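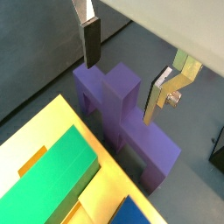
Cell 2 Maintenance and Setup Review – Minutes

Location: Prarkwood workshop, bench area
Start: 9:40 a.m.
Chair: Jocelyn Sawatzky
Also present: cell technician, controls engineer, fixture shop representative, Landry service contact (by phone)
Apologies: purchasing

1. Minutes of the previous meeting

Accepted with one correction. Under item 4, "replace cable" should read "reroute cable." The cable was not replaced.

2. Gripper finger maintenance

The technician reported on the fingers of the Narkis gripper. The rubber pad on the left finger was changed in April after the lower edge had rounded over. The service interval for the pad is now set at 700 cycles for inspection and 1700 cycles for replacement, whichever condition is found first. The earlier practice of replacing on visible wear is dropped.

The socket screw on the right finger plate was discussed at length. The technician found it turning under light hand pressure during the April check. It was removed, cleaned, refitted with medium-strength threadlocker and marked with a paint pen. The controls engineer asked if the screw could be replaced with a countersunk type to reduce the protrusion. Fixture shop answered that the plate is too thin for a full countersink and that a low-head screw is the realistic option. Fixture shop to quote for two sets.

Landry asked that the screw not be tightened with the fingers closed on a part. Agreed and added to the check sheet.

3. Grip position on the purple piece

The purple piece is held by its upright, near the top. The taught point was lowered by 6 mm during setup to get more pad area on the face. The controls engineer noted that the piece can still rotate in the grip if the two faces are not square to the fingers, as the long arm puts the weight to one side.

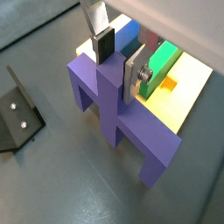

Purple piece gripped by the upright and held tilted above the table, black fixture bracket at left.

Options considered:

a) Raise grip force. Current setting is 40 N. Landry advised against going higher until the new pad has been run in.
b) Add a short regrip after pickup, with the piece set down and released once before transfer. Costs cycle time.
c) Add a wrist correction before placement, using the wrist camera.

Option b to be tried first. Option c is held over until the camera calibration under item 5 is done. No change to grip force.

4. Board location and fixture bracket

The bracket is fastened to the table and is used as the reference for the board origin. The fixture shop representative asked for the two screws on its face to be included in the monthly check, along with the table fasteners. Agreed.

There was some disagreement on how the board should be held down. The technician prefers a removable stop on one side only, so that the board can be lifted out for cleaning. Fixture shop would rather have two dowel pins. The controls engineer has no preference provided the board returns to the same position. Jocelyn Sawatzky asked for the stop to be tried first, with the dowel holes marked out but not drilled.

Table surface: scuffs noted in the working area. Cosmetic only. No action.

5. Camera and lighting

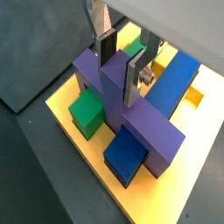
Calibration of the wrist camera is overdue. The last target set was supplied by Tekside and the backing sheet has started to lift at one corner, so a new one is needed before the work can be done. Lighting is to be corrected at the same time. With the lamp where it is, the right part of the board washes out to a pale cream while the left and lower edges keep their color, and the edge detection needs usable contrast across the full board. The technician will fit a diffuser and move the lamp further back. Exposure is to be locked after that – not before – and the value written on the cell card.

The controls engineer also asked for the finger positions to be recorded with the gripper open and closed at the calibration pose. The present mask in the vision program was drawn for the old fingers.

6. Spares

Left pads: one set on the shelf, second set on order. Low-head screws: pending quote. Threadlocker: the open bottle is past its date and is to be discarded. Landry confirmed that finger plates are a stocked item but could not give a delivery time by phone.

7. Actions

Technician – update check sheet with pad intervals, finger screw and bracket screws.
Technician – fit diffuser, reposition lamp.
Fixture shop – quote for low-head screws, two sets.
Fixture shop – make removable stop, mark out dowel holes.
Controls engineer – program regrip and log the added cycle time.
Controls engineer – redraw finger mask after calibration.
Jocelyn Sawatzky – order calibration target from Tekside.
Landry – confirm delivery time for finger plates in writing.

8. Other business

The cell key is to be returned to the hook at the end of each shift.

Meeting closed at 10:35 a.m. Next meeting to be called once the calibration target has arrived.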